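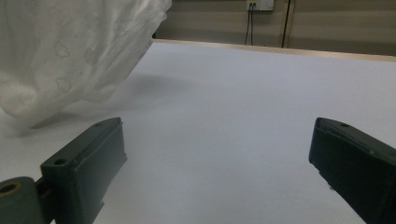 Figure 2. View from the hand-held gripper during a cloth episode. The fingers are open and the fabric is not held between them.

3.2 Collecting the cloth episodes

Rigid objects had spoiled us. A block stays where it is put and has the decency to look the same from one attempt to the next. Cloth offers neither courtesy, and the plan we drew up at Imholm for blocks survived its first meeting with fabric by one morning.

We recorded 100 episodes with the Komach hand-held gripper, in sessions of 20. Each of the 6 operators was told to pick up the cloth, move it and lay it down again, and was given no further advice. We had hoped this would yield varied grasps. It also yielded varied opinions on what counts as laid down, and the labelling rules in Section 3.4 are longer as a result.

Pale fabric over a pale table (Figure 2) is a poor choice for anyone who wants easy segmentation. We kept such episodes in the Jikenent set all the same. Shadows proved the larger nuisance: our first mask model was confident that they were cloth, and said so with high scores. Two passes of hand correction were needed before training.

Episodes in which the fingers closed on nothing were kept and marked as misses. The Stelmakh baseline discards them, and its reported success rate is accordingly cheerful.

14 shares | 2 comments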